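**Grid cells or free placement? How do you collect your start positions**

**pavel_k** (thread starter)

Good evening all. We are two persons collecting demonstrations for a two-arm kitchen task: one arm takes the corn, the other arm takes the lid, the corn goes in the pot. Everything is teleoperated. My colleague Harish Thomas made a grid on the table with blue masking tape and we put the corn in one cell at a time, with a different angle each time. We have 208 episodes now.

I trained on the first part and the policy is good when the corn is near the middle of a cell. When I put it on the tape it hesitates. So my question is, do you keep the object well inside the cell like this?

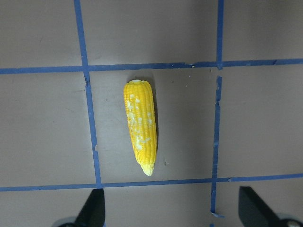
I ask because I am afraid we are teaching a habit we don't want. The angle we change by hand, without any list, and I suspect we both prefer "almost vertical" when we are tired. There is also the matter of the tape itself. It is blue and has a strong contrast, and the wrist camera sees a lot of it.

**nneka_lawal**

Hello. Nneka Lawal here, from the Rarden group. Yes, we had the same trouble with tape. Our network learned where the lines are and used them as a ruler. When we removed the tape for the demo it became quite lost. 60 episodes without any tape repaired most of it, but I would have preferred to mix them in from the start.

For the angle, please use a random list. Print it and tick it off. People are very bad at being random.

**oldgripper**

I don't agree about removing the tape. If the robot will always work at this same table, the tape is a part of the table. Why make the task harder? I have a line at Prirnico with tape on it for two years and it stays there.

**nneka_lawal**

@oldgripper If it is always there, fine. But tape wears and gets replaced, and then the ruler has moved by a centimetre.

**oldgripper**

Then you collect again. It's one afternoon.

**pavel_k**

It is not one afternoon for us, sadly. The lid is the slow part. The operator must hold the knob with the second gripper and keep the lid tilted while the corn is in the other hand, and 69 of our episodes were thrown away for a lid problem. I wrote a short page for new operators. I paste it here, so please tell me what is missing.

## Before each episode

1. Read the next cell from the sheet and put the corn in it by hand.
2. Put the pot on its place, lid on, knob in the middle.
3. Check both wrist cameras and the head camera on the screen.
4. Start the recording before you touch the controllers.

## During the episode

1. Take the corn first. Close the fingers slowly and lift straight.
2. Keep the corn low over the table while the other arm works. Do not swing it over the pot yet.
3. Take the knob from above, lift the lid and tilt it to the side, so the head camera can still look into the pot.

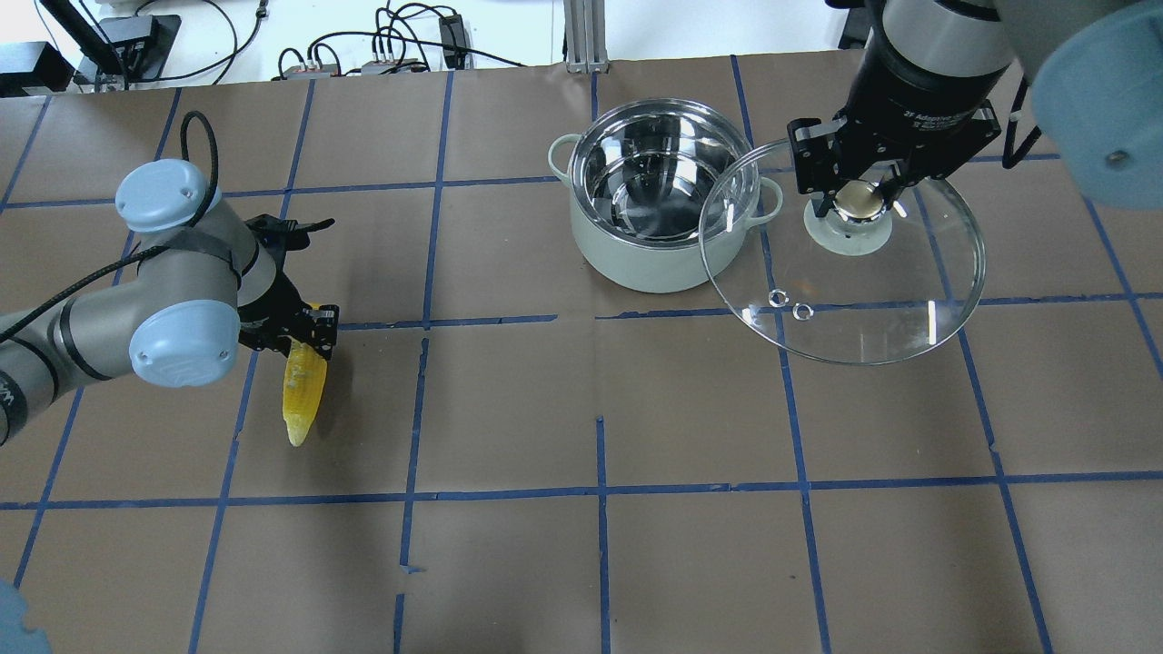

4. Move the corn over the pot, lower it and open the fingers.
5. Put the lid back and bring both arms home.

## Replies

**shenoy_lab**

Good page. Two remarks from us at Shenoy. First, write down who was the operator. We found later that one person always waited before the lid, and the policy waited too. Second, your step 1 in "during" says corn first. Do you want the policy to know only this order?

**pavel_k**

Only this order for now. The operator name I will add tomorrow, thank you.

**oldgripper**

What do you do with failed grasps? We delete them.

**nneka_lawal**

Please don't delete if the operator recovered. A dropped corn which is picked up again is worth more to me than a clean episode. Give it a tag and decide at training time.

**oldgripper**

I tried that in November and got a robot that drops things on purpose. So I will keep deleting.

**nneka_lawal**

Did you cut the part before the drop? We keep the recovery only.

**oldgripper**

No, we kept all of it. OK, this I can try.

**pavel_k**

We use Trulent for the tags and it allows a start and an end time, so I can cut this way too. My plan is: random list for the angles, corn on the tape lines as well, and one set with plain paper over the grid. If somebody has a good number for the mix of tape and no tape, I would like to know it.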